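Lesson plans for observed sessions – how long is yours??

zanside19
First observation next week, level 3 group, 7 learners. My plan's at four pages and my mentor at Leckie wants timings for every single activity. Normal?
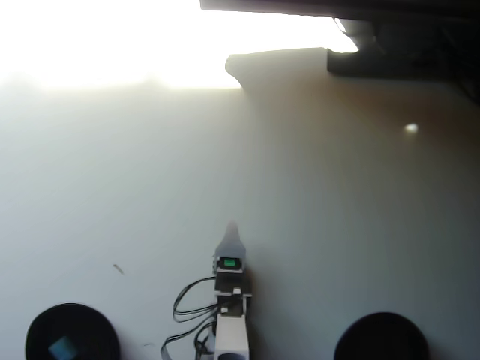 1 min read

jolodon_t
Four pages is a lot. Mine's one side. Aims, activities, how you check they got it. Done.

zanside19
But she marks against the Unon template and it has a box for everything. Left two blank last time, got it sent back.
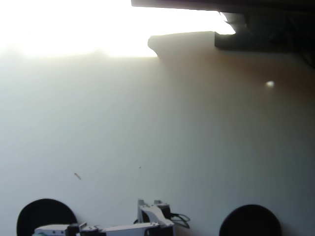

Tamara Hladun
Disagree with the one side thing. Fill the boxes for the observer, teach from a sticky note. Two different documents.

jolodon_t
So you write it twice – great use of an evening.

Tamara Hladun
Takes me 19 minutes. Assesment column is the bit they read anyway.

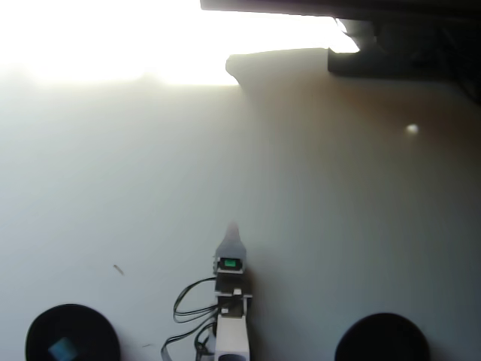

And put your questions in word for word, at least the first few. I froze in unit 401 and had nothing to ask them.

zanside19
ok doing that tonight, thanks both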